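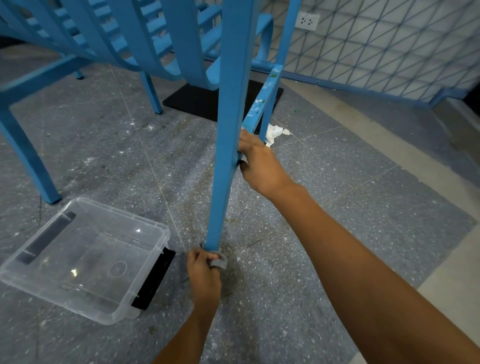 1/ We've changed how bookings work at our holiday lets in Sperling, so a few notes for anyone planning a stay from October.

2/ The two cottages on Voludwood Lane now take a minimum of three nights. The flat above the bakery still takes single nights, Monday included.

Print this page | E-mail to a friend

3/ Cleaning is now in the price. A three-night stay in the smaller cottage is £225 all in - no extra charge at checkout.
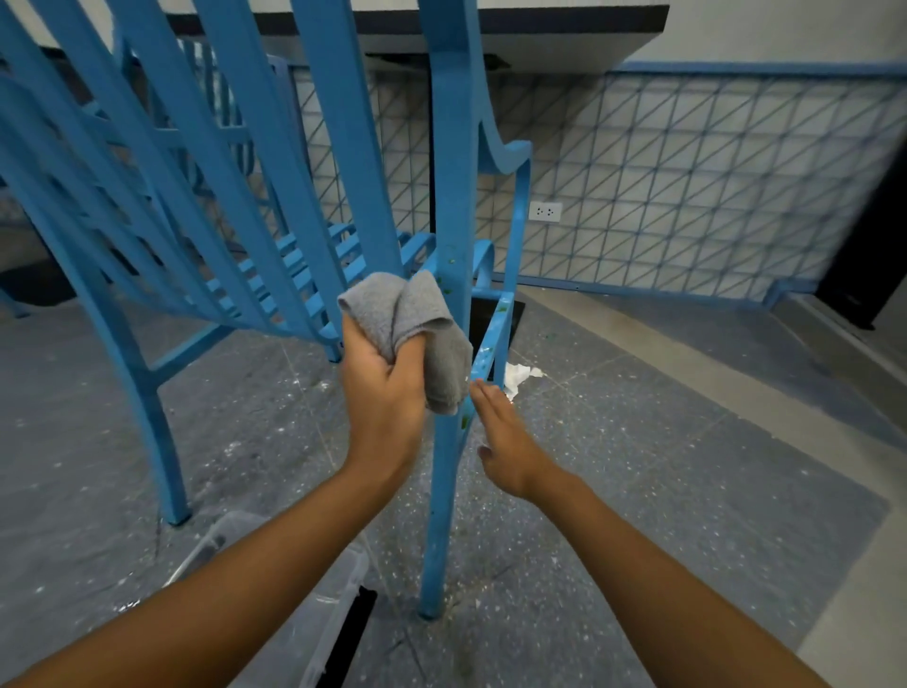

A cloth on the leg of a blue metal chair.

4/ Dogs are fine in both cottages, £20 per stay for each dog. Sorry, still no dogs in the flat. The landlord downstairs won't have it.

5/ Check-in is from 5 pm. If your train gets into Ninduveck later than 9 pm, message us and we'll send the key safe code.

14 shares | 3 comments 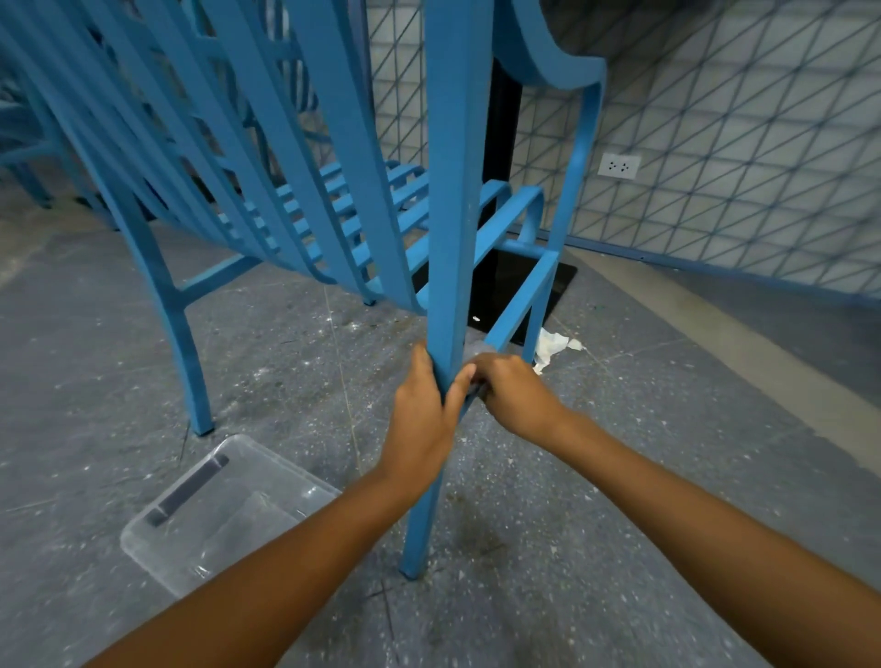

Fletura Stays - Guest Services Team

6/ Parking: one space per cottage, round the back. A second car will have to go in the public car park by the church, free overnight.

7/ A few people have asked about cots. We have one travel cot between the two cottages, so ask when you book. Bring your own bedding for it.

8/ Existing bookings stay on the old terms. You don't need to do anything.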